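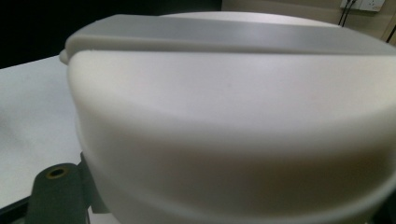

White tub, lid on, seam and corner lip at left.

March 11, 2023

Storage tubs, lid fit and wall shape. Bench 8, white top, wiped down before starting.

Sample is the plain white Pliso tub, no label. Body bulges below the lid, with a shoulder across the wall, then steps in slightly to a rounded lower band. The lid band overhangs the wall along its whole front edge. Matte finish. It marks easily with pencil and the pencil comes off with a damp cloth, so I have stopped using tape for datum lines.

Lid force: loaded the lid in 400 g steps at the centre of the dome until the seam gap changed. First movement at 2,607 g on the bench scale. The January tub from Barneo moved earlier than that, but I did not write the figure down at the time and will not quote it from memory. Repeat needed.

Wall: the profile gauge rocks on the shoulder. Took it in two passes, one above and one below, and joined them at the pencil line. The join is poor. Hortensia Echeverri suggests a flexible curve and tracing onto card, which is slower but gives one continuous line. Will try it on the next sample.

The lip at the end of the lid is the obvious place to lift from. Opening there takes one thumb. Opening from the middle of the long side takes two hands and flexes the panel. Want to know if the flex whitens the plastic after repeated use. Did 28 cycles from the lip, no colour change. Middle of the side not cycled yet.

To do: borrow the flexible curve from the Zapata cupboard. Ask Nadthorpe for the lid grade, as the grey reads cooler than the body and may be a different resin. Return the gauge to drawer 8.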